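5 开放日现场演示

5.1 为什么要把采集台搬到观众面前

前面两节讲的都是我们自己人在 Selberg 实验室里录的数据，操作的人熟，布料熟，连桌子哪一侧灯光偏亮都熟。审稿阶段有位同行问过一句：换成完全没碰过这套手持夹爪的人，第一次上手会是什么样？我当时答不上来，只好说留待后续。五月份 Casitz 园区办开放日，给了我们一块展位，我就动了心思，干脆把 Ocampo 采集台整个搬过去，现场演示叠衣服，也让观众自己试。

先交代清楚，这一节的性质和第4节很不一样。第4节是受控实验，任务顺序、布料初始摆放、操作人的训练时长都定死了。开放日哪有这个条件！有人牵着小孩来，有人赶着去听隔壁的报告，有人抓起夹爪就问能不能夹鸡蛋。所以下面写的东西请当作现场观察来读，里头有几个数字，但我不拿它们做显著性检验，也不和表2的结果并列比较。

不过我还是想把它单独写成一节。原因很私人：那一天让我改了两处设计，一处是线缆，一处是讲解的顺序，而这两处在实验室里跑了大半年，我们谁都没觉得有问题。

5.2 场地与流程

展位在 Casitz 主楼一层靠里的位置，人流比门口少，但也比门口安静，说话不用喊。主办方原先给的是一张高脚展台，我们换掉了，改用平时采集的浅色木桌。高脚展台好看是好看，站着操作时肘部会悬空，二十来岁的学生没事，年纪大一点的观众夹不了几下肩膀就酸。

背景照实验室的习惯来，两侧拉黑色帘子。这么做最初是为了让视角里少一点来来往往的人，开放日这天又多了一个好处：观众自然而然就知道该站在哪里看，不会绕到操作人身后去。帘子的下摆要不要固定，我们开展前争论了一会儿，最后没固定，好在一整天下来没出什么事。

每一轮演示15分钟，分成三段。头一段由我们的人做，叠一条裤子或者一块布，边做边讲；中间一段请一位观众上来；最后留给提问。时间分配写在纸上很均匀，执行起来完全是另一回事，提问那一段几乎每轮都超时，有一轮我光是回答“这个和直接买一个机械手有什么区别”就用掉了一大半时间（这个问题我后来学会了用一句话回答，见5.5）。

布料我们带了三类：一类是单层方布，一类是针脚明显的成衣，还有一类是带松紧腰和抽绳的裤子。选裤子是有私心的，因为第3节里所有失败案例中最让我头疼的就是它。腰头有弹性，裤腿又长，裤裆那里几条缝汇在一起，布料厚度忽然就变了，夹爪闭合时手感会跟着变。我想看看新手碰到这个地方会怎么办。

登记方面，观众只在入口处勾一个“是否同意录制”，不填姓名，不填年龄。头部视角本来就主要对着桌面，偶尔会带到旁边人的手臂或者衣服，凡是能辨认出面孔的片段，当天晚上就删了。

5.3 讲解时我们怎么说

讲解词改过好几稿。第一稿是我写的，从夹爪的连杆结构开始讲，讲平行机构，讲指面为什么要做成平的，讲安装板的开孔位置。自己觉得条理清楚，结果第一轮讲完，前排一位观众很客气地问：“那它到底是用来干什么的？”

于是第二轮开始就倒过来，先动手，再讲结构。操作人两手各握一只夹爪，先把布从中间拢起来，再去找边。等观众眼睛已经跟着夹爪走了，再说一句，机器人以后学的就是这双手现在的动作。旁边屏幕同时放两类视角：一类从头部往下看，能看见整张桌面和两只手；另一类装在夹爪上，离布很近，基本只看得见指尖和褶子。很多人看到第二类视角时会“哦”一声。

这两类视角的差别，我在第2节用了一整页篇幅和一张标定误差表来说明，远不如让人直接看。图3把它们放在了一起。

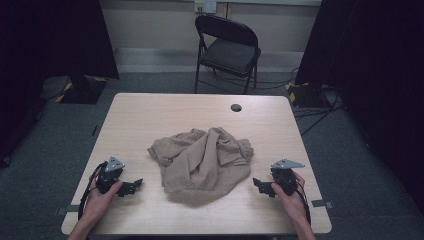 （a）头部视角，布料

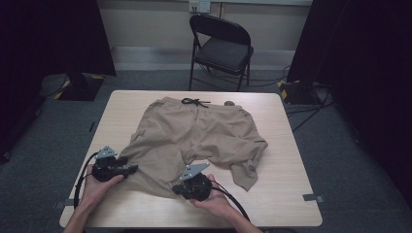 （b）头部视角，抽绳裤

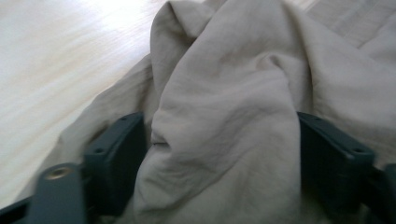 （c）夹爪视角，两指夹住一道布褶 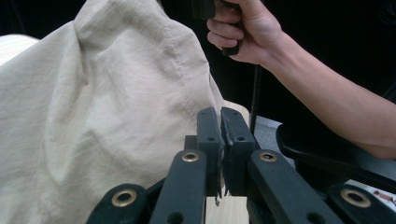

（d）夹爪视角，缝线一侧
图3 手持夹爪与布料。

5.4 观众上手之后

全天登记的观众是200人，愿意自己试的比我预想的多得多。我们从录下来的素材里切出555个片段，这里说的片段，是指从夹爪开始闭合到再次完全张开的一段，和第3节的定义一致。切分是事后手工过的，边界不清楚的我都扔了，没有硬凑。

最常见的第一反应是用力。几乎每个人拿到夹爪都会先使劲捏几下，听个响，然后才去碰布。碰到布以后也是使劲，好像布会跑一样。我们平时训练操作人，头一件事就是教他们松一点，布料只要有一道褶子被夹住就足够拎起来了，捏得再紧也不会更牢，手腕倒是很快就累。可是在展位上没时间教，我只来得及说一句“轻轻来”，说完对方往往捏得更紧（可能是紧张）。

第二个现象是大家喜欢从边缘下手。平时我们自己的操作人习惯先夹中间隆起来的地方，提一提，让布自己垂下来，边缘就露出来了。新手会直接去铲布边，夹爪指尖贴着桌面往里推，十次有好几次把布边推成一团。推成一团以后他们会笑，然后放下夹爪，想用手指去理。我得拦一下，说请继续用夹爪。这个“想用手”的瞬间我觉得特别有意思，从数据角度看它是个空白，从交互角度看它几乎标出了工具最不顺手的位置。后面如果有人要做夹爪指面的改进，我会建议先去找这些瞬间。

第三个现象和裤子有关。抽绳会分散注意力！我原来以为难点在裤裆，没想到不少人一上来就去夹抽绳，夹住了还想把它拉直摆好，大半时间都花在一根绳子上。有位观众很认真地把绳头理到腰头里面，才开始管裤腿。严格按任务说明，抽绳怎么放都不影响评分，可任务说明里也确实没有写“请忽略抽绳”。回来以后我把这一句加进了附录B的操作须知，顺便也检查了一遍实验室自己的数据，发现有一位操作人同样有整理抽绳的习惯，只是做得快，以前没有被挑出来。

左右手的配合也值得说几句。成年观众里，多数人会让惯用手一直动，另一只手当镇纸，压在布上不抬。小孩子倒是两只手一起动，动得很欢，叠出来什么形状就不好说了。我们第4节的策略模型默认双手动作量大致对称，遇到“一手压、一手动”的数据时，压着的那只手输出会有细小抖动。这个毛病先前在内部数据里也有，但比例低，被平均掉了。现在我倾向于给静止的一侧单独加一个门控，做法在6.2节里简单提了一下，还没有跑完整的消融。

说到线缆。夹爪拖着黑色线缆，平时操作人知道往哪边顺，绕过手腕外侧，不会压在布上。观众不知道。有人双臂交叉着去够对面的裤脚，线就横过来搭在布上，一拉，布跟着走。还有人退一步想看看整体效果，忘了手里东西是连着线的。我们当天下午临时做的处理很土，用胶带在桌子侧边给线留了个走向，又在讲解里加了一句“请站在原地”。之后线的问题少了许多。正式的改法是换成从前臂上方走线，加一段弹性收束，Trasley 那边帮我们打的样件已经装上了，重量增加很小，我自己戴着试了一个下午，没有觉得别扭。

5.5 几个反复被问到的问题

问得最多的还是那句，为什么不直接让机器人来做，要人拿着夹爪做。我一开始的回答很长，从遥操作的延迟讲到数据规模，再讲到不同机型之间的迁移。后来换成一句：“先让它看会，再让它自己来。”对方点头的概率明显高了。当然，论文读者需要的是长的那个版本，请看第1节。

有人问布的颜色有没有关系。有。浅色布放在浅色木桌上，头部视角里边界对比度低，分割会吃亏，这一点我们在第4节已经承认了。我们仍然保留了这种搭配，家里的桌子和衣服本来就常常是相近的颜色，总不能要求用户为了机器人换一张桌子。这位观众接着问那你们为什么不打一盏更好的灯，我说下次试试，回去之后确实试了，侧光能让褶子的阴影明显一些，但换个时间段自然光一进来又变了，目前没有结论。

也有从业者问得很细，比如夹爪指面磨损之后标定要不要重做。我们的做法是每采10轮检查一次开合零点，偏了就重新归零，指面只看磨损是否影响闭合，外观上的划痕不管。开放日当天我把检查也照搬过去，每到该查的时候就请观众稍等，结果好几位觉得检查过程比叠裤子还好看，凑得很近。早知道我就把它写进演示流程里了。

另外有一个问题我没答好，写在这里算是备忘。一位观众问，如果他叠衣服的习惯和别人不一样，机器人最后学到的是谁的叠法。我当时说会学到一个折中的，话一出口就知道不对，折中的叠法很可能谁都不会用，裤子对折成两半和卷成一卷，中间可没有什么合理的平均。模型里我们用的是多峰的动作分布，理论上能保留不同叠法，可是在推理时究竟选哪一个，现在靠的是初始布态，跟使用者的偏好没有任何联系。要接上偏好，至少需要一段很短的个人示范作为条件输入。

5.6 这批数据怎么用

555个片段没有进入第4节任何一个模型的训练集，这一点必须写明白，免得和主结果搅在一起。我们把它们单独存了一份，只用来做两件事：一是看新手和熟手在接近布料时速度曲线的差别，二是给6.2节的门控模块挑选困难样本。

标注方面我们只标了三项，夹取位置（边缘、内部、附属物）、是否有徒手介入、线缆是否碰到布料。附属物这一类是开放日之后才加的，主要就是给抽绳用。我也想过标“操作人是否紧张”，后来放弃了，单凭手部动作去猜别人心里怎么想，标出来自己都不信。

速度曲线这块可以先说一点印象。熟手接近布料时有一个很干脆的减速，减速以后几乎立刻闭合；新手会在布的上方停一下，左右挪一挪，再往下探。停顿本身并没有坏处，麻烦的是夹爪视角下这段画面变化很小，模型容易把“正在犹豫”学成“应该等待”，部署时就会悬在布上面不动。熟手数据训出来的策略也偶尔有这个现象，我一直怀疑与录制开始时的准备动作有关，现在手里多了一批停顿更长的样本，至少可以对照着查。

还有一件小事。有几轮演示的间隙，我们没有把夹爪收起来，下一位观众直接从桌上拿，左右拿反了也照样能叠，只是安装板的朝向变了，坐标系跟着反了一次。这些片段没有删，在元数据里加了一个左右互换的标记，读取脚本遇到标记会自动换回来。脚本的默认行为是换回，如果需要原始左右顺序，请把对应选项关掉，选项名写在附录C。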